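Subject: Re: [dollswap] Restringing the Cusance girls, and the swap list
From: Abundio Figueroa
Date: 7 March 2023

Hi all,

Melquiades asked a bunch of good questions over the weekend and I've been chewing on them ever since, so get comfortable, this is a long one! I'm quoting the part I'm answering:

> I finally got the Cusance toddler I've been moaning about on this list
> for years. She's the early one with the painted eyes. Her head is fine
> but both arms flop and one leg hangs way lower than the other.
> Do I need to restring her completely or can I just shorten what's
> in there? And does anybody know if the Ivier wigs fit her? The
> seller said yes but the seller also said she was "like new."
> One more, should I list my extra Cuautle bodies now or wait for
> the July swap?
> Melquiades Ocampo

OK, taking these in order, more or less.

1. The elastic. Please don't shorten it! I did that with my first Cusance (the redhead, some of you met her) and she was floppy again before the summer was over. Old elastic that has gone slack just keeps going slack. Cut it out, keep the hooks, and put in new. I buy mine by the roll from Visteo and I use the medium for the arms and the heavy for the legs. Their heavy is a little stiffer than what Cusance used, so tie it looser than you think you should, stand her up overnight, and then decide. 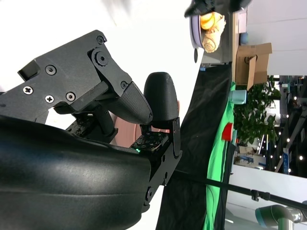

2. The uneven leg. Once she's apart, look inside the hip before you blame the string. On the early toddlers there's a little lip that the hook sits on, and if it's chipped the hook slides over and that leg hangs low no matter what you do. A blob of two-part epoxy putty, let it cure, file it smooth. I've fixed two that way and they both still stand on my shelf without a doll stand (knock on wood).

3. Wigs. Your seller is sort of right. The Ivier wigs go on, but the cap is cut for a rounder head, so you get a gap behind the ears. If you part the hair low and pin it you'll never see it. The curly one is much more forgiving than the bob. I paid $30 for my last one and then found the same wig a week later for $7 at an estate sale, with a whole doll under it. Still mad.

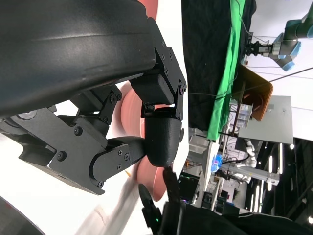
The other thing with wigs is the glue question, and I know we've had this fight before. I'm on the no-glue side. A strip of the grippy stuff they sell for rug corners, stuck inside the cap, holds fine unless you're swinging her around by the hair, and you can change her look any time you feel like it. I have three girls who share five wigs and everybody seems happy with the arrangement.

4. The Cuautle bodies. Wait for July if you can stand to. I looked back through the old swap lists and there were 134 lots at the last one, and bodies went in the first hour. In March people are mostly buying clothes. If you need the shelf space now, post them here first, I'd take a medium-tone one off your hands for sure. I can trade you the sailor dress with the hat, or the brown lace-up shoes that are a hair too narrow for my Cuautle's feet but should go right on a Cusance.

Somebody else (sorry, I lost the message) wanted to know how high the complete boxed set went at that online auction. It closed at $369 plus shipping, and the box had a corner taped. I was out at around half that.

Melquiades, take a picture of the hip socket before you do anything to it and send it to the list, I'd like to see if yours has the same lip mine did. And what color is her hair paint under the wig? Mine is a weird orange and I've always wondered if they were all like that.

Abundio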